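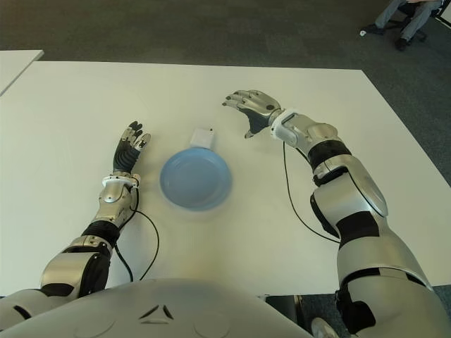

We have been eating off a sad mix of plates for years now, and this September I finally decided we were going to have one proper everyday set that everybody in the house likes. I've gone back and forth so many times that my family leaves the room when I bring it up, so now it's your turn! The front-runner is the small round one from Hestari in the plain light blue. It has a raised rim and then a shallow flat part in the middle with a faint ring marking it off, and I love how calm it looks against a white table. Look how the little white square by the top of the rim nearly melts into the tabletop, and then look how easily your eye goes to the plate. That's my whole argument for blue over white, because our own table is white too and I'm tired of everything on it vanishing. My worry is whether the flat part is too shallow for the way we eat, which is a lot of stew over rice, beans, anything with a puddle. Do I go with these, or do I hold out for something deeper? I'd be buying eight, so I would like to get it right.
posted by plumandpepper

Oh, I'm so glad you asked this, I could talk about plates until the cows come home. We've had a light blue set (a different maker, but the same sort of shape, rim and flat middle) since our youngest was in a high chair, and I still get a little lift when I open the cupboard. Toast looks good on it. Eggs look wonderful on it. Even plain noodles look like you meant to do it. I'd say go ahead and don't overthink the depth, as long as you also own some bowls. Do you own some bowls?
posted by saturdaybiscuits

I'm going to be the wet blanket, sorry. I had colored plates and went back to white, and I've never missed them. When one of the blue ones broke I couldn't match it. The shop had changed the color a tiny bit, and the new one sat in the stack looking like somebody's cousin at a family photo. White you can replace forever from anywhere. If your table is white, get placemats. A placemat is a lot cheaper than a set of plates, and you can change your mind about it in the spring.
posted by porchlight_knits

I did think about placemats, and we even had some, woven ones, but crumbs got down into them and I ended up shaking them off the back step after every single meal. After a while they went in a drawer and stayed there. I do hear you about matching a broken one, though. That's a real point and I hadn't given it enough thought. Maybe I buy ten and put two away?

And yes, saturdaybiscuits, we have bowls! Too many, probably. My husband is just a plate person. He wants his stew on a plate so he can see all of it.
posted by plumandpepper

Put four away if you can stretch to it. I put two away from our set and felt very clever, and then both of them went in the same year, one to the sink and one to a grandchild who was helping. I keep the spares wrapped in dish towels on the top shelf, behind the roasting pan.
posted by oldgravyboat

Fellow stew household here. The rim matters more than how deep the middle is. With a rim that comes up a bit, you can carry a saucy plate to the table without gravy on your thumb, and that's really all I ask. The ones that gave us trouble were dead flat all the way out, very stylish, and every pea I owned ended up on the floor. From your picture I can see there's a raised rim, but I can't judge how tall it is. Could you pour some water into one and see how much it takes before you get nervous?
posted by secondhelpings

Now that is a good idea and I'm a little embarrassed I didn't come up with it. I'll try it tonight.
posted by plumandpepper

Where did you find the Hestari ones? I've only come across the cream and the dark green, and the green was so dark that it made lettuce look gloomy.
posted by mintyspoon

Ostrowski in Druton, the big housewares place with the garden chairs out front. They sell them one at a time off the back shelves, so you can buy a single plate and live with it for a while before you commit. I thought that was very decent of them. The cream was there too, and it's pretty, but next to our white table it just looked like a white plate that needed washing.
posted by plumandpepper

I have to stick up for cream here! We have a dark table, an old Orkeck one with the drop leaves that came from my aunt, and cream plates on it look like a painting. It all comes down to what's underneath. I do agree I wouldn't put cream on white.
posted by latebreakfastclub

People worry far too much about the table, if you ask me. You look at your table for a minute and then there's food and elbows and the salt and the mail all over it. What you live with every day is how the plates stack and whether they fit in the dishwasher. Take one home, stand it up in the bottom rack, and see if it leans on its neighbor. Ours lean, and the one in the middle never comes out clean. I've been married to that mistake for a long time.
posted by porchlight_knits

I'll meet you halfway on that. Yes to the dishwasher test, absolutely, but I do look at my table, and I clear the mail off it before supper because I like to. Some of us enjoy a nice-looking table! It doesn't cost anything extra to pick the color that makes you happy.
posted by saturdaybiscuits

Fair enough. You should see my mail.
posted by porchlight_knits

Reporting back, with a slightly damp sleeve. I filled the plate right up until I'd have been scared to walk with it, then tipped it into the measuring cup, and it came to 105 milliliters. I don't know if that's good, but I then did the same with one of our old flat ones and most of it went across the counter, so I'm calling it an improvement. We had chicken and gravy afterward, and my husband took the blue plate without being asked and mopped the whole thing with bread. He says it's fine. From him that's a rave. I also stood it in the bottom rack and it stayed upright, but with just the one I can't say how a full row would do.
posted by plumandpepper

That'll hold gravy. It won't hold soup, but he can have one of your many bowls for soup.
posted by secondhelpings

Buy a second one before you buy the rest and put the two of them side by side in the rack. Then you'll know about the leaning. And do report back, I've gotten invested.
posted by oldgravyboat

Would you mind checking if there's a bigger size in the same blue while you're there? I'm over by the lake and it's a long drive for me to find out. I'd use the small ones for lunch, but for supper I need more room than that.
posted by mintyspoon

Happy to! I'm going back to Druton for the second plate anyway, and I'll ask at the counter. If there's a big one, I may be in trouble all over again.
posted by plumandpepper

49 replies · 2,102 views
Showing first page of replies
Last updated in September
We use cookies to keep you signed in and remember your reading preferences. Accept all | Manage settings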